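Prerkov cell, two-arm bench
2026-07-08

Started with the rail. Went over the mounting bolts under both bases with the hex key and a paint pen. Two on the right plate took a bit of a turn, the rest were tight. Marked all of them so we can tell next time. The Dudek sheet says to check these every 16 shifts and we have been slower than that since April.

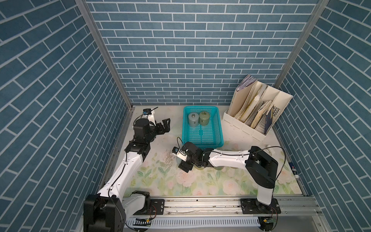 Then homed both arms and ran the slow joint sweep, left first. Left was clean. Right has a small click at the shoulder when it reverses under load, same as the last entry. I can feel it with a hand on the housing but it does not show in the position log. Not touching it until the Bollex grease kit comes in. Wrote the joint temperatures on the card inside the door.

Gripper calibration next. Ran open and close 3 times on each side. Left repeats fine. Right came back 2 counts off on the open stop, so I reset the zero and saved it under the old file name with a b on the end.
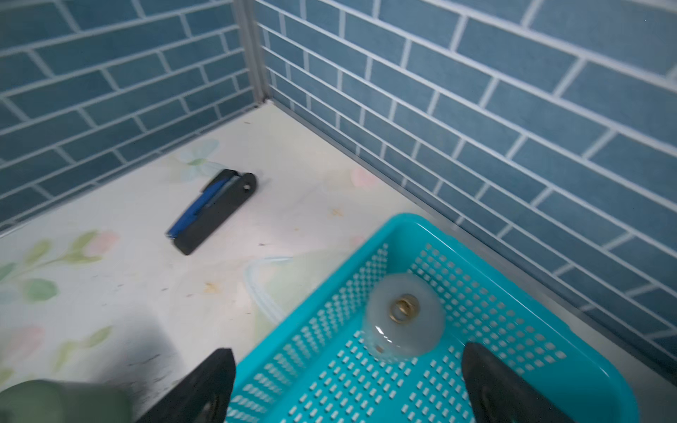
Wrist camera check was done with the arm creeping at the lowest speed. Exposure was too long for anything that moves, so I brought it down one step and turned the gain up to match. Refresh the viewer after changing it or it keeps showing the old value. Both wrist mounts got a new screw and a drop of the blue threadlocker.
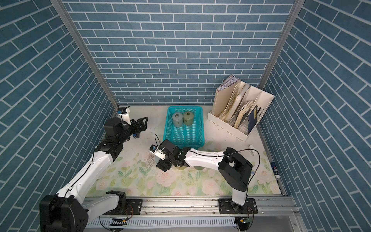 Cable routing is the part I still don't like. Jumemwood drew it with clips on every link and we have fewer than the drawing. On the right arm the cable stands up in a tall loop from the gripper toward the teal basket, and there is another loose loop over the forearm. Neither caught during the sweep, but a fast move to the back could do it. The mat also wants a wipe, there are gray specks on it left of the right gripper.

To do:
clips for the right forearm, order 3
wipe mat, then recheck the fixed camera
shoulder grease when the kit arrives
copy the b file to the shared drive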